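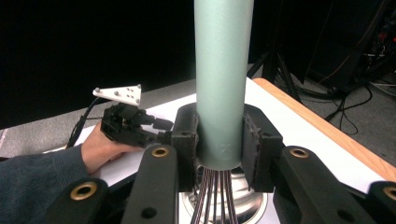
A pale green whisk-like tool with its wires in or in front of a shiny, bowl-like metal base.

Macedo kitchen school to reopen in larger space

The Macedo cooking school will reopen on Wed 21 August in the former Dasar furniture showroom, five months after it left its old home on the second floor of the town market.

The school closed in March when its lease ended. Classes were held for a short time in a church hall, but the hall's stove could not handle a full group and the program was put on hold.

The new site has 19 work stations, three ovens and a walk-in pantry. It is all on one level, with a ramp at the side door. Plandico, the company that owns the building, paid for the new plumbing and a second exit. The school covered the rest of the work from savings and from ticket sales at its spring supper.

Evening baking classes come back first. The opening course covers sponge cakes, meringue and choux pastry, and runs for six weeks. Bread and preserves will follow later in the fall. A Saturday class for children ages eight and up is planned, but the school has not set a start date.

The full baking course costs $200. People who had paid for a course cut short by the closing can join the new one for $100. They need to bring their old receipt or the email that confirmed their place. Flour, sugar, eggs and butter are included in the price. Students should bring an apron, closed shoes and a container to take their work home.

Booking is handled through Nultix, the ticket service already used by the town theater. Places can also be booked in person at the school's front desk on weekday afternoons. Phone bookings are no longer taken.

Parking behind the building is shared with the hardware store and is free after 6 p.m. Drivers are asked to leave the loading bay clear. The bus stop across the street is served until 10 p.m., and evening classes will end at 9:15 p.m.

The old market rooms are being turned into storage for stall holders. The school's sign there will stay up until the end of the month, with a map to the new address taped to the door.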